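23/11/2022
By the Bavidlow household tasks group, Collemgate

Work this period stayed on the tidy-up chore: find a small item left on furniture, pick it up and carry it to a named spot. All runs were in simulation, in the Bromby apartment.
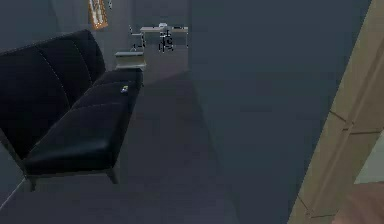
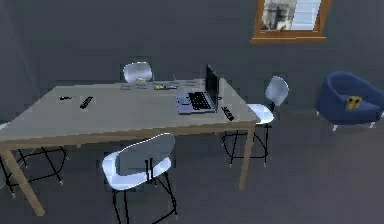 Rendered rooms, Bromby apartment.

The planner completed 11 of 113 runs without help. Navigation is adequate. Most failures were at the grasp, where flat, dark items gave poor depth estimates. Serrano has supplied a revised grasp module and 2 test builds are under review. We do not consider the chore ready for a real home. Hardware trials remain set for June and the budget is unchanged.

This site uses cookies. Accept | Manage settings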